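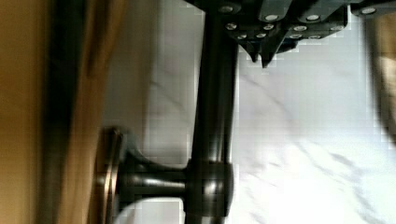 Henrike Vossberg
Fachredakteurin für Gartendenkmalpflege und Freiraumplanung

Senkgarten Brodside

Der Senkgarten Brodside ist eine öffentliche Grünanlage im Stadtteil Brodside der Stadt Neltholm. Er liegt zwei Meter unter dem Niveau der umgebenden Straßen und wird als Staudengarten gepflegt. Die Anlage ist ganzjährig ohne Eintritt zugänglich.

Lage und Geschichte

Das Gelände diente ursprünglich als Kiesgrube. Nach dem Ende des Abbaus blieb die Senke lange ungenutzt und verbuschte. Pläne, sie zu verfüllen und zu bebauen, wurden wegen des hohen Grundwasserstands aufgegeben. Die Stadt erwarb daraufhin das Grundstück und beauftragte das Planungsbüro Broner mit einem Entwurf, der die vorhandene Geländeform weitgehend beibehielt. Die Böschungen wurden an drei Seiten terrassiert, die vierte blieb als Wiesenhang erhalten. 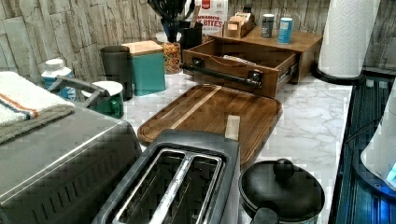

Die Terrassen werden von Trockenmauern gehalten, die ohne Mörtel aus flachen Bruchsteinen gesetzt sind. Die Steine liegen in niedrigen, ungleich langen Lagen und sind leicht gegen den Hang geneigt. Das Fugenbild ist vielen Besuchern aus dem Innenausbau vertraut, wo Fliesen in der Optik von geschichtetem Schiefer, etwa in Hellgrau und Beige, als Rückwand hinter der Küchenarbeitsplatte dienen. In den Fugen der Südmauer wachsen Mauerpfeffer, Zimbelkraut und Streifenfarn.

Anlage und Bepflanzung

Der Garten ist auf eine Längsachse von 200 Metern ausgerichtet, die an einem flachen Wasserbecken endet. Oberhalb des Beckens liegt die Toledo-Terrasse, ein gepflasterter Platz mit Sitzbänken – der einzige Teil der Anlage, der von der Straße aus vollständig einsehbar ist.
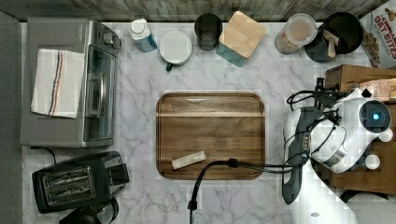

Zu beiden Seiten der Achse liegen Staudenbeete mit zusammen 1.000 Quadratmetern Fläche. Im Frühjahr bestimmen Zwiebelpflanzen das Bild, später folgen Storchschnabel, Salbei und Schafgarbe. Gräser und Astern halten sich bis in den Oktober. Der Rückschnitt erfolgt erst im Spätwinter.
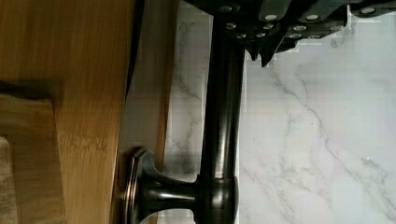 Die Entwässerung erfolgt über eine Kiesrigole unter dem Hauptweg. Bei Starkregen kann der untere Gartenteil vorübergehend gesperrt werden. Ein barrierefreier Zugang besteht über die Rampe am Wiesenhang, die übrigen Eingänge sind nur über Treppen erreichbar. Die Tore werden morgens um 9 Uhr geöffnet und bei Einbruch der Dunkelheit geschlossen.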